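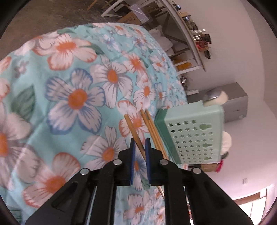
Does untreated bamboo or beech cutlery need oiling, or is washing and drying enough? Drying matters far more than oil, and if the pieces dry fully between uses you can leave oil out.

Posted by bvincze, 14:10

I rent a flat in Tirkelham with a north-facing kitchen. Humidity sits high all winter and by December the ends of my wooden things go grey. I wash by hand, shake off the water and stand them up at once.

terkow_m wrote:
Grey at the lower end is mould in the end grain. Water runs down and sits there. Lay them flat on a rack overnight, then store upright.
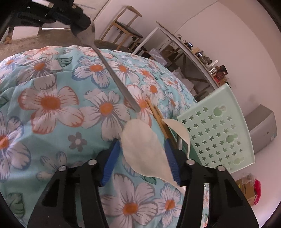 I'd also keep wood and plastic apart while wet. Plastic sheds water onto whatever it touches, and wood takes it up. Two racks solve it.

Overgaard_V wrote:
Disagree on laying flat. The underside stays wet against the rack. Handle down, heads up, spaced apart, in something with holes in the sides. I have done it that way for 10 years in Imdale without a grey end.

terkow_m wrote:
Handle down puts the handle's end grain in the puddle. Same fault, other end. It only works if the base is emptied every time.

Overgaard_V wrote:
Then empty it. Mine has a tray and I tip it out after each wash.

bvincze wrote:
Would boiling the grey ones help? I have a pan going most evenings anyway.

terkow_m wrote:
100 degrees for a few minutes will kill surface mould but the stain stays, and it raises the grain. Sand lightly once dry. If it smells, bin it. 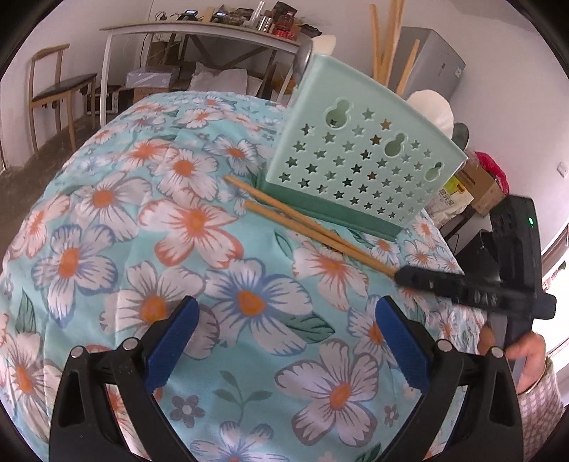
Marisa Piras: Airflow beats all of this. I moved my holder from beside the sink to the window end of the worktop and drying time halved, same holder, same spacing.

Overgaard_V wrote:
Agreed, with the window open a little.

bvincze wrote:
Moving it tonight. Sanding the two worst and leaving the oil.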